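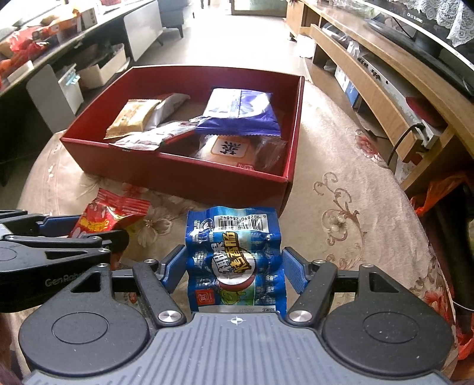
Photo: Urkier Weekly picture desk

Opinion > Food and Home > The Table

Print this page | E-mail this to a friend

In praise of the snack box

I have a box of snacks on my table and I am not sorry about it. For years I was told that food belongs in cupboards, that a table should be clear, that a bowl of lemons was the most a respectable household could get away with. Well, I have tried the lemons. You can't offer a lemon to somebody who has just walked in out of the rain.

A shallow, open box is what you want, like the dark red one at the top of this page. Shallow matters more than you'd think. I started with a biscuit tin, a deep one with a lid, and everything good sank to the bottom and stayed there until it was past its date. Then I had a basket, which was prettier, but crumbs got into the weave and I never did get them out. A plain tray with smooth sides can be wiped in one go, and you see what you've got the moment you sit down.

The rule in our house is that everything in the box has to be wrapped. I know, I know, the packaging! I do feel bad about it, and I buy loose where I can for proper meals. But a snack box is for grazing over days and days, and an unwrapped biscuit left out since breakfast is a sad thing by teatime. Little packets keep. They can go in a coat pocket. A shy visitor can take one without having to be handed a plate and a fork and a napkin and made to feel like a guest at a wedding.

And the tablecloth stays on. Mine is a floral thing in the beige family, not fashionable, and my relations in Fokville have offered more than once to replace it. A box of packets on bare wood looks like a shop counter to me. Put the same box on a cloth with flowers on it and it looks as if someone was hoping you'd come.

Now, sausages. I mean the shiny sort that come as a multi-pack, lying side by side in the wrapper so you can see the shape of each one through it. People are terribly snooty about these. When I first wrote about them on this page I had more letters than I'd had for anything except the piece on bus shelters, and most of them weren't kind. A packet sausage was "not food", one reader told me, and another said it was what you bought at a station when you had given up.

I don't agree! I came to them late, through the Chinese grocer on Skulleck Road, where there is a whole aisle of the things in wrappers so cheerful that you want one before you know what it is. I can't read the lettering, so I shop by colour and by whatever has been drawn on the front. A pepper on the wrapper I take as a hint, and I have learnt to respect the hint. The grocer will tell you which are sweet and which are hot if you ask, but I rather like not asking.

They don't go in the box, though — they sit beside it. I can't defend this with logic. The box is for nibbles and the sausages are nearly lunch, and mixing the two feels wrong, like keeping the butter in with the jam. My other half says they should be in the kitchen altogether. We have been having this argument for almost 2,000 mornings by my reckoning and I don't see either of us giving way now.

What bothers me is how much advice is about hiding things. I read a tidying book last September, the Du method, which wants every surface bare by bedtime, and I did try it for a fortnight. The table looked lovely. It looked like a table in a showroom, and people behaved as they do in showrooms, keeping their elbows in and not staying long. When the box came back out, so did the elbows. Someone picks over the packets and pulls one out and leaves it on the cloth while they make up their mind, and by then you've put the kettle on and they're telling you about their mother's hip.

It isn't dear, either. I spend less on filling the box than I used to spend on one posh cake that had to be eaten by a certain day and made everybody feel they were on duty. If a packet doesn't go, it waits. The plain crackers have been waiting since the spring and I expect they'll see another one.

So leave something out tonight. Skip the lemons.

Write to the Opinion desk, Urkier Weekly | Copyright Urkier Weekly, all rights reserved | Back to top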